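About Us

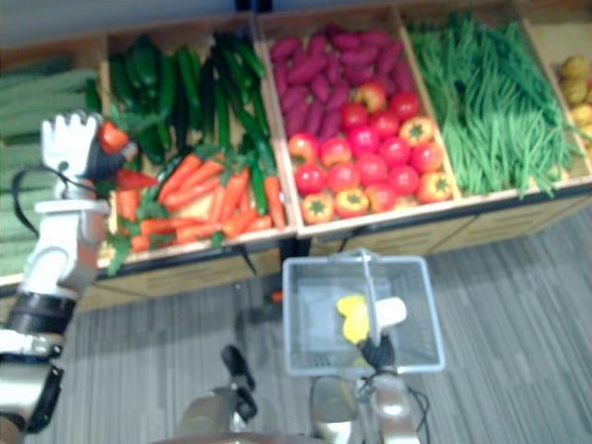

Justura Cookery School / The Vegetable Team

Hello, I'm Bhavana, and I look after the vegetable side of things at Justura. If you've had one of our emails about a course, it was probably me who wrote it (usually with a saucepan going in the background, so do forgive the typos).

We're a small cookery school in Drarkholm, up the hill from the bus station, over what used to be a carpet shop. There are three teams: bread, fish and us. Bread has the best oven and never lets anyone forget it. We have the big windows and the long table, and on a bright morning I wouldn't swap for anything.

I started the team with Joelle Rizk, who'd been cooking in a hospital kitchen for years and was fed up with boiling things. I'd been teaching maths. We met on an evening course here, a curry one, and spent most of it grumbling that the vegetables were always an afterthought. The owner, Elias Hakim, overheard us and said fine, you do it then. So we wrote a six-week course on the back of a gas bill envelope and put a card up in the library. Eight people came to the first one and two of them still come now!

What we teach is everyday cooking. How to hold a knife so your wrist doesn't ache, how to cook a carrot so that it tastes of something, what to do with half a cabbage on a Thursday night when you can't face the shops. Sorry, any night. People ask if we're a vegetarian school and the answer is no, although plenty of our regulars are. Joelle puts anchovies in nearly everything if you don't stop her.

Evelien Vermeulen joined us a bit later and took over pickling, and her classes fill up faster than anything else we run. She'll pickle whatever you hand her. Cucumbers and peppers, obviously, but she's also done melon rind, green strawberries and a whole batch of radish pods that I thought would be horrible and ended up eating with cheese for a fortnight. She has a shelf of around 200 jars in the back corridor and knows what's in every one of them without labels. The rest of us would like labels.

Then there's Ayman Srour, who does the soups and the Sunday stocks course (it moved to midweek ages ago but the name stuck). Ayman grew up above his parents' restaurant and is the only one of us who was properly trained. He's very patient. He once let me season a lentil soup four times before quietly starting another pot.

How the classes run

Most courses last six weeks, one evening a week, two and a half hours each. We take 12 people at the most and you'll share a hob with one other person. Everything's provided, including aprons, but bring a tub with a lid that fits, and wear shoes you can stand about in. We eat together at the end and then everybody washes up, me included.

A single evening costs £33 and there's £30 off a full course if you've been to one with us before. Gift vouchers come in £50 amounts and they don't run out. If you're on a low income, just put "reduced place" in your email and we'll sort it out, no forms and no questions about it.

The new lot of courses starts in September. There's a beginners' one with Joelle, Evelien's autumn pickles, and something of mine called Roots, which is beetroot, celeriac, swede, parsnips and a fair bit of butter. I've been testing the celeriac week on my neighbours and they've started pretending to be out.

Getting here

We're at the top of Puline Street, the blue door next to the dentist. The stairs are steep, but there's a lift round the side through Oei Yard; ring the bell marked Kitchen and one of us will come down for you. Parking is hopeless after six, so the bus is a better bet. If you've got an allergy, please tell us when you book so we can plan the recipes round it.

Page last updated August 29, 2025 by Bhavana Shenoy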